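I have a rule about numbers in robot learning talks, and the rule is that the first one on the slide is never the one I want. Letisum's first one was 671. That's how many demonstrations went into their new tidying policy, all of them collected without a robot anywhere near the data. A person straps a pair of grippers to their hands, does the chore, and the recordings go into training. The robot only turns up at the end, to be marked.

I've been grumbling about this sort of thing for a while now, so when Aiguo Qian wrote in August and said I could come and watch, I thought I'd better go. It's easy to be rude about a method from your sofa.

The short version of the claim, for anyone who hasn't read the write-up: collecting by hand is faster than driving a robot arm remotely, and the policy you get at the end is just as good. I believe the first half completely. I spent a Wednesday morning watching, and then had a go myself, and it's quick. You feel clumsy for a few minutes (my first jar went over) and after that you mostly stop thinking about your fingers. Anyone who has tried to put a lid on something through a remote arm will know how painful the other way is.

The second half is where I start to fidget.

The task set is called Hornar, and it's jars and a shelf. Pick a jar up, put it on the shelf, take it down again, swap two over, that kind of thing. I asked why jars, and the answer was sensible enough: they're round, they slip, they have lids, and everybody owns some. Fine. But a jar is also a very forgiving object for two fingers to close on. It doesn't have a front. If your gripper comes in a bit off to one side, the jar is still a jar from there. I'd have liked to see a mug with a handle, or a floppy bag of rice, before anyone used the word "general", and the word "general" is in the title.

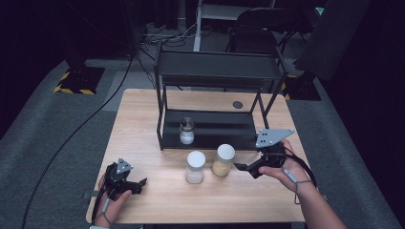
*Photo: Letisum / Aiguo Qian*

The triangular plates with the dots on top of the grippers are for tracking. The system, Visar, works out where each hand is from the dots, and that track becomes the thing the robot is later asked to copy. So everything rests on it. If the track is wrong by a little, the robot learns to be wrong by a little, very faithfully.

I asked what happens when a plate goes out of view. You're reaching under a shelf, after all, and there's a second shelf over the first one. Aiguo was straightforward about this, to his credit. Short gaps are filled in by smoothing, and recordings with long gaps are thrown away. Of the 671 kept, then, how many had been started? He didn't have the figure to hand, but he did say that 125 had been dropped in the final clean-up, and that there had been an earlier clean-up before that one.

I don't think this is sinister. Everybody throws away bad data. But think about which recordings are likely to go. They're the awkward ones, with the hand turned over or the arm reaching deep to the back of the shelf. Those are the moves I'd most want the robot to have seen. What's left is a collection of people being tidy near the front, and if the test is also being tidy near the front, the score is going to look lovely.

Which brings me to the test. 300 trials, which is a decent number and more than most people bother with. The headline comparison is against a policy called Meng, trained on data from remote driving, and the two come out level. I went looking for what "level" meant. It's in the appendix. Meng was trained on 44 demonstrations.

I read that line several times on the train home. 44 against 671! The argument given is that both sets took the same amount of human time to collect, so it's a fair fight on cost. And yes, all right, if your question is "I have one afternoon and one person, what should I do with them?", that's a reasonable way to set it up. I'd even call it useful. But the summary says the hand-collected data is "of equal quality", and the numbers seem to me to point the other way. If it takes that many recordings to draw with 44, each one is worth a good deal less. It's cheap data and there's lots of it. Why not say so? It's still a good result.

I put this to Aiguo by email and he half agreed, or at least he agreed the wording was loose. He also made a point I hadn't considered, so I'll pass it on. The remote driving was done by people who'd had weeks of practice on it, and the hand collection was done by whoever was free. On that basis he reckons the comparison is unkind to his own side. He may be right. I'd want to see it run with both groups as beginners, and I'd want the number of recordings matched as well as the hours, so we can look at the two things separately. He says the first of those is planned. He didn't say anything about the second.

A smaller complaint while I'm here. The trials are scored pass or fail by a person in the room, who knows which policy is running. I was told this doesn't matter because a jar is either on the shelf or it isn't. I then watched one end up on the shelf with its base hanging over the edge, and there was a short conversation about it. It was marked as a pass. Perhaps it was one! But that conversation could go differently on a different day, and two or three of those would shift a result that's being described as a draw.

What I'd like next, in order of how much I'd like it: the count of every recording started, including the ones from the first clean-up; a matched set, 44 against 44; something in the task that has a handle. If the raw tracks go up as promised I'll have a look at the gaps myself and write up whatever I find, even if it makes me look silly about the back of the shelf.

My wrists ached on Thursday, by the way. The write-up has nothing on that either.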